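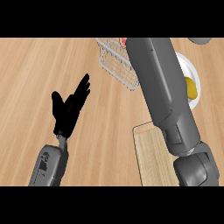
Fekside Two-Arm Rule Pack
Speed, spacing and stop rules for two-arm kitchen and tabletop cells
Sold by Zaltitis. Reviewed for this catalog by Golnar Mirzaei.

The maker says the pack "makes your cell compliant." It doesn't. No file you load onto a controller can do that, and we asked Fekside to drop the line. They kept it on the box. You still need a risk assessment of your own cell, with your own tools and your own food on the table.

What you get
19 rule templates, editable
16 test cases for simulation
Printed sign-off sheets
License for 2 arms on one controller

What we think of it
The keep-out zones between arms are good. One arm can wait with an open hand while the other works over a cutting board or reaches past a basket, and the waiting arm has to ask before it crosses the line. The hand rules are weaker. They treat a five-finger hand as a solid block, so you lose reach near plates and wire baskets.

Be careful with the test cases. Fekside makes a lot of its 2000 simulated runs. A simulated lemon doesn't roll the way a real one does, and a clean run on screen says little about a worn joint. Bahman Amini at Moges repeats every case at low speed on the real cell before he signs anything. We'd do the same.

Not included: emergency stop hardware, guarding, training.

Works with: Fileneck controllers. Others on request, but get the answer in writing.

Updates: free until December. After that, ask for a quote.

Page last checked July 7, 2026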